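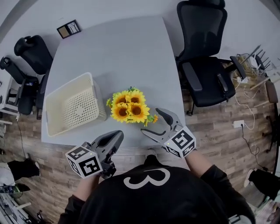 Sunflower task, overhead view, handheld grippers with marker cubes on.

clondumel_kit
Posted 4/24/22
OK so I finally have numbers on the thing I kept threatening to test in the other thread, and I want people to poke holes in it before I get too attached. The task is the flower one: fake sunflowers lying on the table next to the cream basket, two handheld grippers, get the bunch into the basket. We do these demos by hand with no arm anywhere near the table, then train on them.

What I wanted to know was whether it's better to have 500 demos where everything starts in pretty much the same place, or 100 where you shove the basket and the flowers somewhere new every single time. Same operator, same table, same network, same training settings (I did let the small set train for the same number of steps, so it saw each demo more often, yes I know). Then 10 rollouts each on the arms with the basket in spots neither set had used.

The big set got 4. The small messy set got 8. I ran it again with a different seed because I didn't believe it and got 3 and 8.

So I'm pretty much ready to stop recording repeats. It's boring work and my forearms would thank me!

mothballed_servo
Nice result, but 10 rollouts is tiny. Going from 4 to 8 on 10 tries can happen by luck more often than you'd like. Two seeds help some. I'd still want more before I changed how I record.

Also, who picked the test spots? If it was you, and you'd just spent a week shoving the basket around for the messy set, your hands probably put it in the kind of place they were used to putting it.

clondumel_kit
Ugh, fair. I picked them, yeah. I drew them on paper before I recorded the messy set, but I did know where they were while I was recording. I tried not to look at the sheet. That's as good as the defense gets.

halfnelson_grip
I'm going to disagree with the conclusion even if the number holds up. We ran nearly the same comparison on the Ostine rig last June, with cups, and variety won at first there too. Then we looked at what was failing. The messy policy got close to the cup from anywhere and then fumbled the grasp. The repeat policy had a gorgeous grasp and couldn't find the cup. If you only count "in the basket" you miss that completely.

What did your two misses on the small set look like?

clondumel_kit
Both were grasps! One closed on a flower head instead of the stems and the whole bunch rolled out of the fingers. The other got one of those little buds that poke out the side, lifted for a second, and dropped it. Most of the big set failures were the arm confidently reaching for a patch of table with nothing on it.

So OK, that's your cups story exactly. I hate it.

halfnelson_grip
Ha. Sorry. Try mixing them. We ended up with a wide set for the reach and a smaller pile of careful close-up grasps, and it beat either one alone. I don't have it written up anywhere nice.

papercut_lane
Can I ask about the cubes? In your picture both hands have the marker cube on the gripper. I've got the Drastari style mount that puts mine further back, and I lose tracking constantly when I tip my wrist in toward the basket. Does having a pattern on the other faces save you, or are you throwing demos out?

clondumel_kit
Throwing demos out, some. It mostly hangs on, when I roll one face out of view another one usually comes in. The bad case is when my own forearm gets between the cube and the overhead camera, like if I lean way in to reach something at the far side. I lost 13 demos that way in the messy set and recorded them over. Lost almost none in the big set, which makes sense, I never had to lean.

mothballed_servo
Wait, that matters. If the ones you threw out were all far reaches, and you recorded them over until they tracked, then your messy set is tilted toward reaches that happen to be easy to see. Did you redo them in the same basket spot, or a new one?

clondumel_kit
New one for most of them. I know. I KNOW. I was tired and I just slid the basket a bit closer and went again.

mothballed_servo
Then I'd check whether any of your test spots were far ones. If none were, you compared them on the easy part of the table.

clondumel_kit
Two were kind of far. The messy policy made one and missed one (the bud one). The big set missed both, both times.

dunkable
Going against the crowd here: I think the original result is fine and you're all being too hard on it. This matches what everybody sees when they try it. A policy that's only seen the basket in one place learns where the basket is and quits looking. You don't need a hundred rollouts to believe that.

halfnelson_grip
I believe that part too. The part I don't buy is "stop recording repeats." Those are two different claims.

dunkable
OK, that I'll give you.

papercut_lane
Is anyone else bothered by the chairs? There's one on the right and a couple on the left, all up near the table. If those stayed put for the 500 and got bumped around over the week you did the 100, you've got background variety in one set as well. Giannakopoulos lab folks on here were complaining about exactly that with a trash can.

clondumel_kit
The policy only sees the gripper cameras, the overhead one is just for tracking. But the gripper cameras do catch the chairs when I come in low from the side, so... maybe? I didn't tape anything down. People walk through and sit in them.

Plan for next round, yell if it's dumb. Somebody else picks the test spots and keeps the sheet. Chairs stay where they are. Any demo that loses tracking gets redone in the same spot, even if it takes me five tries. And a third set that's half wide and half close-up grasps, same total as the messy one so it's a fair fight.

mothballed_servo
Score the reach and the grasp separately and I'll stop complaining.

clondumel_kit
Done. Does "fingers touched a stem" count as a reach? Or do they have to close on it?

halfnelson_grip
We used closed on it. Touching was too generous, ours brushed past the cup all the time.

papercut_lane
If you get a chance could you post a side shot of how the cube sits on the mount? I might just reprint mine.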